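Cavia Bridle Gate – self-closing gate for riding and walking trails

Made by Rakier. Sold by Altura Trail Supplies.
Product page last changed: 24 Jan 2022

Overview

The Cavia is a steel gate for trails which are shared by riders, walkers and cyclists. It closes by its own weight, and it can be opened from the saddle with one hand. It is bought mostly by trail associations, riding clubs and landowners who have a public path across a field with animals.

We have sold the Cavia for several years. The present model has a longer handle than the old one and a different lower hinge. If you have the old model, please read the part about spare parts before you order, as the hinges cannot be exchanged between the two.

What is included

– gate leaf, welded and galvanised
– hanging post and closing post
– upper and lower hinge, already greased
– long handle with latch
– catch plate for the closing post
– bolts, washers and one key for the hinge nut
– printed instructions

Concrete is not included. A sign plate can be ordered separately, please see below.

Size and weight

The frame is made of round tube, 50 mm in diameter. The leaf weighs 31 kg without the posts, so two persons can carry it along a narrow path where no vehicle can pass. The posts are packed separately. Each one is 3000 mm long, and a good part of this goes into the ground. In soft soil please use the full depth and do not cut the post, even if it looks too tall to you at first. You can cut it later from the top, and then you must paint the cut with zinc paint.

The gate can be hung on the left or the right side. Please decide before you set the posts. It is also possible to turn it afterwards, but then the catch plate has to be drilled again and the old holes stay visible.

How the closing works

There is no spring in the Cavia. The lower hinge is set a little outside the line of the upper one, and for this reason the leaf always wants to fall back to the closed position. When a rider lets go of the handle, the gate returns slowly behind the horse. You can set the speed by the nut on the lower hinge. We advise to begin with a slow setting and to try the gate with a quiet horse before the trail is opened to the public.

On sloping ground the gate should open uphill. If this is not possible, please write to us with the angle of the slope and we will tell you if the Cavia is suitable. On some steep places it is not, and we prefer to say so before the order.

Finish

All steel parts are hot-dip galvanised after welding, at the Rakier works, and this is the standard finish. A green or dark brown coating over the zinc can be ordered for an additional price. The coated gate looks nicer near a village or a stable, but it shows scratches from stirrups and handlebars sooner. For a trail with much traffic we would choose the plain one.

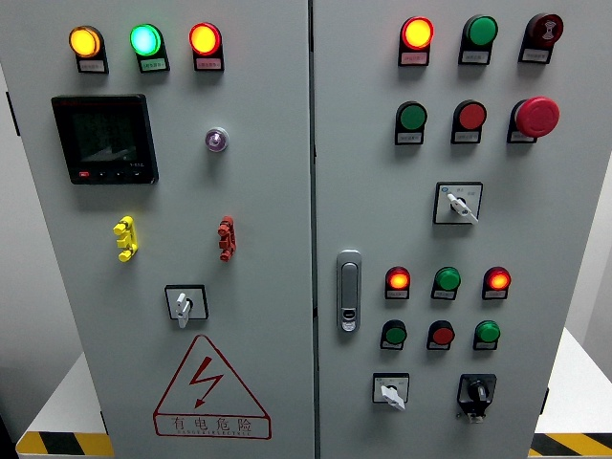
One customer wrote to us that the long handle is comfortable from a tall horse but that children on ponies have to bend down too far, and she asked if the handle could be lowered or a second grip could be added. We have passed this to Rakier, and a short lower grip is now available as an accessory. It is fixed with two clamps on the existing handle and no drilling is necessary. The clamps fit the present model only.

Accessories

Lower grip for children and ponies. Galvanised, with two clamps.

Sign plate. Flat aluminium plate for the name of the trail or the name of a donor. Please send the text in the exact form in which it should appear, with capitals and accents. We do not correct the spelling. For the Mitsotakis-Vlachou trail we engraved the name in two alphabets, and this is possible for other languages as well. Please ask for a proof before you confirm.

Reflecting bands. A set of 4 bands for the closing post and the leaf, useful where cyclists pass in the dark.

Ground frame. For places where digging is not allowed. It is heavy and needs a vehicle for the transport.

Installation

Two persons with some experience need half a day for the digging and setting of the posts. The concrete must then harden before the leaf is hung. Please do not hang the leaf on the same day, even with quick concrete. Most complaints which we receive about a gate that does not close have to do with a post that moved in the first week.

Leave enough free space on both sides of the gate for a horse to stand and turn. Low branches over the gate should be cut back. The ground under the gate becomes muddy with time, so a layer of gravel or stone is a good idea if your budget allows it.

Care

Put grease on both hinges once a year, best in April before the riding season. At the same time check the latch and the nut on the lower hinge. If the latch is stiff, clean it first with a brush. Oil alone only collects more sand.

Spare parts

Latches, handles and catch plates are the same for both models and are kept in stock. Hinges for the old model are made on request, and the waiting time can be long – please tell us if the gate is out of use, and we will try to arrange something in the meantime.

Ordering and delivery

Please order by the form on our website or by post. Associations can pay after delivery. We deliver to the nearest place which a lorry can reach, and the driver needs one person there to help with the unloading. Write in the form if the road has a weight limit or a low bridge.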